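Wurnosia Community Help
Home | Ask | Browse topics | Food and kitchen | Sign in

Pantry moths keep coming back, what storage fixes it for good?

Posted in Food and kitchen, 2022-10-17

Our pantry has had moths since September. They are the small grey-brown ones that fly in a zigzag when you open the door. I threw out the flour, the oats and a bag of birdseed that was crawling, then washed the shelves with hot soapy water and vinegar. It went quiet for a bit and now they are back.

What I have left is in a mix of things. Rice is in its original bag with a peg on it, sugar is in a glass jar with a cork, and the cereal is in the box. I am thinking of buying proper containers for the lot but they add up quickly, and I don't want to spend the money if the moths will get in anyway. We rent, so I can't rip out the shelves. They are old chipboard with rows of holes for the pegs, and there is a gap along the back where the shelf doesn't quite meet the wall.

Two things I would like to know. Do clip-down lids keep them out, or does it need to be a screw top? And is it worth freezing food before it goes in the container, or is that going overboard?

The sort I've been looking at has grey clips and a carry handle on the lid.
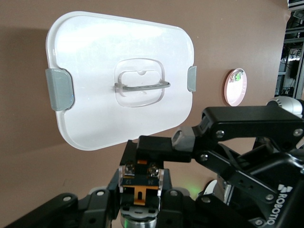
White lid with the clips and handle

wattleandrice

12 people found this useful to ask | 2 replies | Share

cukimmont_kitchen

I ran the dry store for a community meals kitchen in Cukimmont for eight years and we had moths twice, so I can tell you what worked there.

Clip lids are fine if the seal is fine. The clips only hold the lid down. What stops the grubs is a soft gasket running the whole way around without a break, and plenty of cheap containers don't have one. Turn the lid over in the shop and look for a silicone or rubber ring sitting in a groove. If it's bare plastic on bare plastic, assume a newly hatched grub can get past it. They are tiny at that stage, a lot smaller than the ones you notice on the ceiling.

An easy test at home: half fill the container with water, clip it shut, dry the outside and hold it upside down over the sink. If it drips, use it for tea bags or cookie cutters. Dry it properly before any food goes in.

Screw-top jars are good as well, but only if the lid has a liner. Cork is not much use. It shrinks and there are channels in it. I would move the sugar, although sugar on its own is not something they breed in. Rice in a pegged bag is a bigger worry, and so is the cereal box. They can chew through thin plastic and they walk straight in through the folded cardboard.

Freezing is not overboard. Most infestations come home from the shop as eggs. Flour, oats, nuts, dried fruit, birdseed and dog biscuits should go in the freezer for a week when you buy them. Leave them sealed in a bag until they are back to room temperature or you will get condensation in the flour.
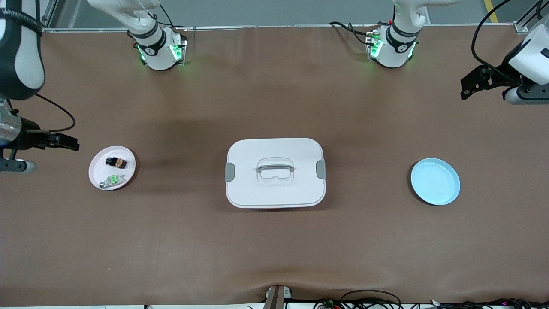

You also don't have to buy everything at once. Start with whatever they like best, so flour and anything wholegrain, then nuts and cereal. Tinned food can stay where it is, but peel back any loose labels and check underneath. Salt and baking soda can wait too.

The part people skip is the shelf holes. Grubs leave the food to spin their cocoons, and they pick peg holes, the underside of shelves, the hinge side of the door and the gap along the back that you mentioned. Take the pegs out and vacuum every hole with the crevice tool, then empty the vacuum into the outside bin straight away. Removable gap filler or painter's tape over the spare holes is fine in a rental. We had a storeroom wall with up to 100 holes in it and taping them did more good than any spray.

Put up a sticky pheromone trap after that. It only catches males, so it will not fix the problem, but it tells you whether you still have one. Ours is a Yip trap from the hardware store in Clullstead and any brand should do. Change it when the packet says to. Keep checking for a couple of months after the last moth, especially once the weather warms up.

31 likes | Reply | Share

notmyflour

Bay leaves. My nan put them in everything and never had a moth. Also check the dog food, ours was in the laundry and that is where they were coming from the whole time.

3 likes | Reply | Share

wattleandrice

Thanks both. Did the upside down test on the ones I own already and two leaked, so they have gone to the craft cupboard. Flour is in the freezer. Haven't done the peg holes yet - there are a lot of them. No dog here but there was an old bag of grass seed on the top shelf and it had webbing in it, so that is out as well.

5 likes | Reply | Share

Contact us | House rules | Copyright Wurnosia Community Help | Back to top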